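Prisville Publishes Comparison Results for Hand-Held Gripper Fingertips on Soft Goods

WONDIDHOLM, February 2026 - Prisville, a supplier of end-of-arm tooling for textile handling, today released the results of a comparison between two fingertip pad designs for its Hawthorne hand-held gripper. The trial was run at the company's test site in Wondidholm and covered 637 two-handed trials on folded and unfolded cloth. The full results table and the test procedure are available to customers and integrators on request.

The Hawthorne is a two-finger parallel gripper operated directly by hand. It uses the same finger linkage as Prisville's arm-mounted model, the Plunoveck, so that a fingertip can be evaluated by a person before it is fitted to a robot arm. Both fingers are driven through a flat-link mechanism running on plain bushings. The pads are screwed on and can be changed without taking the linkage apart.

Scope of the trial

The comparison was limited to soft goods. Operators worked in pairs of grippers, one in each hand, at a standard table. Each trial consisted of four steps: approach, pinch, lift and place. A trial was recorded as complete if both grippers held the cloth through the lift and released it at the marked position with no second attempt. A trial in which either gripper dropped the edge, picked up more than the intended number of layers, or needed a second pinch was recorded as incomplete.

The two pad designs tested were:

Pad A, a molded rubber face with a fine surface grain.
Pad B, a fiber-faced pad bonded to a foam backing.

The linkage, finger length, opening width and pad mounting screws were identical for both designs. Grip force was set by the operator's hand and was not limited mechanically. It was logged at the handle for every trial.

Results

Of the 637 trials, 444 were recorded as complete. Pad A performed better on single-layer edges, where the operator had to pinch the cloth close to the table. Pad B performed better on folded stock, and required less handle force to hold a folded edge during the lift. Neither design was better across all fabrics in the set.

The most frequent cause of an incomplete trial was pickup of an extra layer. This was more common with Pad B. Dropped edges were the second most frequent cause and were more common with Pad A, mainly at the end of the lift, when the weight of the hanging cloth pulls toward the center of the span.

Wear was checked separately. Pad A kept its surface grain through the trial. Pad B showed fraying at the lower edge of the face and was replaced at intervals of 80 trials. Prisville does not recommend the current version of Pad B for continuous production use. A revised version with a stitched border is in preparation.

Camera position

The trial also compared two positions for the gripper-mounted camera. In the first, the camera looks along the fingers from behind the linkage, with both fingertips in view. In the second, it is offset to one side and tilted toward the pinch point. The first position gave a clear view of the gap between the pads at all opening widths. The second gave a better view of the cloth edge but lost one fingertip when the gripper was more than half closed.

Recording was tested at 60 frames per second in both positions. Motion blur on the cloth was present in fast approach moves and did not affect the fingertip position estimate, which is taken from the rigid parts of the finger. For this reason the first position will be standard on all Hawthorne units shipped from the next production run. The side-offset bracket remains available as an accessory.

Compatibility with the Plunoveck

Finger assemblies from the Hawthorne can be transferred to the Plunoveck with no change to the pad mounting. Opening width and finger offset values are the same for both products and do not need to be entered again in the controller. Customers using third-party arm controllers should check the cable exit direction before installation. On the hand-held unit the cables hang free from the gripper body; on the arm-mounted unit they are routed through the wrist flange.

An arm-mounted repeat of the trial, using the same procedure and the same fabric set, began in November. Results will be published when the series is complete.

Availability

Pad A is available now as a standard part for both grippers. Pad B is supplied for evaluation only. Existing Hawthorne users can order the rear camera bracket as a retrofit kit, which includes the bracket, four screws and a replacement cable clip. Calibration values for the new bracket are included in the current software release.

About Prisville

Prisville designs and builds grippers, fingertips and camera mounts for handling textiles and other flexible materials. Its products are used in laundry automation, garment assembly and research.

Media contact: Prisville Press Office, Wondidholm

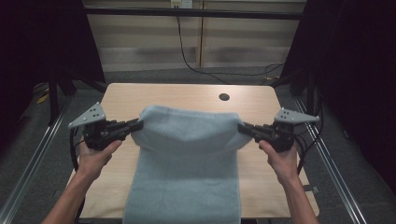
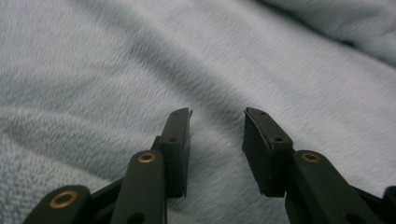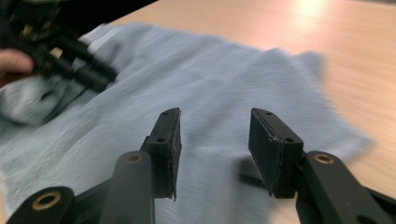

Hand-held grippers at work on pale blue-gray fabric. First picture: a folded towel edge raised with a gripper in each hand. Second and third pictures: views from a gripper camera.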